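Review: Zerkik hand capture glove, used for a term by a student robotics club
Posted Jan 25, 2024 by Noémie Arsenault

The club at Haltham has had one Zerkik glove since September. It was bought to record hand movements for our manipulation project, in which a two-finger gripper has to move small objects in and out of a container. Before that we used a hand-held joystick and a lot of patience. Eleven members have worn the glove at least once, and four of them use it every week. I keep the recordings in order, so my view of it is partly that of the person who has to throw the bad ones away.

What we bought

The glove is an articulated frame worn over the hand, with jointed segments along the fingers and a mount on the back for a marker. The joints give finger angles over a cable. Position and rotation of the hand come from a camera that reads the printed pattern on the marker. Our kit came with a carry case, two cables, spare straps and a printed setup sheet. The camera and stand were not included. The marker was, but we reprinted the pattern on matt paper after a week.

We paid 800 for it, second-hand, from another school's club. The list price when we looked was 2000. The only other model we considered was the Arov, at 3361, which does not need a camera. It was outside the budget and I have not tried it, so there is no comparison here beyond the price.

Fit

The frame adjusts at the wrist and at each finger. Adjusting the wrist takes seconds. The fingers take longer, and the settings slip if the straps are not pulled flat before they are closed. Members with small hands found that the tip of the little finger segment sat past their own fingertip, and their recordings show the little finger closing late. Packing the strap with a strip of foam improved this. It did not cure it.

Weight is acceptable for ten minutes. After twenty, most people start resting the wrist on the table between attempts, and the resting shows up in the data. We now stop at fifteen and change over.

There is only a right-handed version. Our two left-handed members can use it, slowly.

Calibration

Calibration has three poses: flat hand, fist, and thumb to each fingertip in turn. The software asks for each one and gives a green tick. The tick only means that it received numbers. Twice we had a full set of ticks and a thumb that was bent the wrong way on screen. We added our own check, which is to pinch a pencil and look at the gap between thumb and first finger in the preview. If the preview shows a gap, calibrate again.

The setup sheet says calibration lasts all day. For us it lasts until the glove is taken off.

Recording

Finger data is good. It is smooth, it arrives in order, and dropped readings are rare enough that we stopped checking for them. We asked for 1000 usable recordings by the end of term and reached that number a fortnight early, mainly because a failed attempt can be marked and repeated without leaving the program.

Hand position is weaker. The marker has to stay in view, and any wrist turn past a certain angle hides the face the camera was reading. With a cube there is usually another face to pick up, but the changeover produces a small jump. Kang, the free program we use for cleaning up, removes most of these if the smoothing is set to the second lowest level. Anything higher rounds off the moment of grasp.

Bright daylight makes the jumps more frequent. Moving the camera so that it faces away from the windows helped more than any setting in the software.

Choice of objects

Round objects of the toy fruit type suit the glove well. The fingers wrap them and the angles are easy to tell apart. Thin flat things do not. A coin or a card needs fingertip contact, and the frame gets to the table before the finger does. We dropped cards from the task list in the second month.

Containers with low sides are best. With a deep box the wearer has to tip the wrist, and the marker problem described earlier comes back.

Cables

The supplied cable is long enough for one person seated next to the computer and too short for anything else. It is also stiff, and pulls slightly at the wrist when the arm is fully stretched. Clip it to a sleeve if you have one. The connector at the glove end has no lock and has come out four times in the middle of a recording. The program does not warn you. It repeats the last reading until you notice.

Support

One email sent, about the connector. Reply in six days, suggesting tape. The tape works.

Ratings out of five

Finger tracking: 4
Hand position: 2.5
Comfort: 3
Software: 3
Cables: 1
Value at the second-hand price: 4
Value at list price: 2.5

I would buy it again used. A club buying new should borrow one first and try it on its smallest pair of hands. 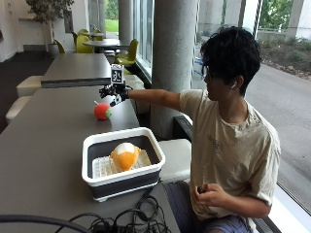

Gloved hand above the table near the red ball, with the marker cube on top of the rig and the basin in front.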